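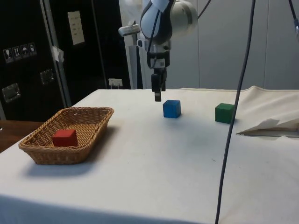 Figure 4a. Color cube task. Gripper above and to the left of the blue cube, red cube in the basket.

4.2 Picking up cubes with Porora

Okay, on to the part I was looking forward to the most! Porora is the pick-and-place package that Zorkex sells as a subscription, and the sales page says you can go from an unopened license to a working sorting task in one afternoon. I wanted to see how much of that afternoon I would spend picking up cubes and how much I would spend reading error messages. (It was a long afternoon, but more on that in Section 4.4.)

The task is as plain as I could make it. There's a red cube, a blue cube, a green cube and a wicker basket on a table covered with pale cloth, and the arm has to get every cube into the basket. You type the goal in the Porora task window, you press go, and then you keep your hands to yourself. I logged a try as a success only if all the cubes ended up in the basket with no help from me. A cube that hung on the rim counted as a miss, even if it dropped in later when somebody bumped the table.

Kastriot Leka ran the other half of the sessions so that it wasn't just my way of setting things out that got tested. We did 40 tries with Porora and 40 with Krasniqi, the scripted planner from our earlier work, which needs the cube positions typed in by hand. I know that isn't a fair fight in terms of effort, and I'd still like to have the numbers side by side.

The first thing I noticed is how Porora goes about its approach. Krasniqi comes straight down over the typed position, every time, like an elevator. Porora likes to stop near the cube with its fingers pointing down and think for a bit before it opens them. Figure 4a gives you the general idea of the pose, with the fingers close together and the tip hanging near the blue cube. I found these pauses pretty annoying at first! Then I went through the logs and saw that Porora takes its final position estimate at this point, and when I switched the pause off in the settings the misses went up right away, so I switched it back on and went to get coffee.

Basket placement mattered more than I expected. We had it sitting at an angle to the table on the left, and the sides flare outward, so there's a nice wide opening to aim for. Porora treats a basket as a flat box unless you tell it about the slope. You can do that with one checkbox, but the checkbox is on the third settings page, under "Containers (advanced)", and I only found it because Kastriot had read the manual on the train.

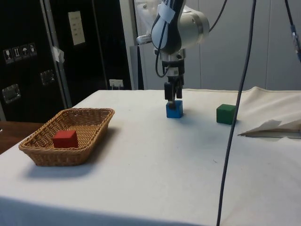
Figure 4b. Same layout with the gripper fingers lowered to the top of the blue cube. The green cube stands to the right.

The fingers go down only as far as the top part of the cube in Figure 4b, and I saw that kind of shallow grip a lot during testing. You can ask for a deeper one. I tried it for a few practice runs and the fingertips started brushing the cloth, which dragged little folds into it and threw off the next estimate, so all the counted tries use the default depth.

So how did it do? Porora failed 11 of its 40 tries. I had hoped for fewer, but I've paid for worse. Most of the failures came on the green cube, and I'm fairly sure I know why: seen from our viewpoint there's a black cable hanging right in front of that cube's right side, and Porora's outline for it kept coming out too narrow. The grip then landed off-center and the cube twisted out. The blue cube had no such trouble. If you're setting up something similar, look at where your cables hang before you blame the software (I blamed the software for two days).

Setup was the other sore spot. Porora wants a calibration file, and the tool it ships with asked for 2000 sample points before it would let me continue. The older Holau tool makes a file that Porora will also read, and it got us going much faster, so that's what we used for everything reported in this section. I asked Zorkex support about the sample count and got a friendly answer that it may come down in the May release. My ticket number was 2111, in case anyone there wants to follow up!

Would I keep the subscription? For a table like ours, where the cubes get moved between tries, yes, I would. Krasniqi is still quicker when everything stays put, and I kept it installed for the timing tests in Section 4.3.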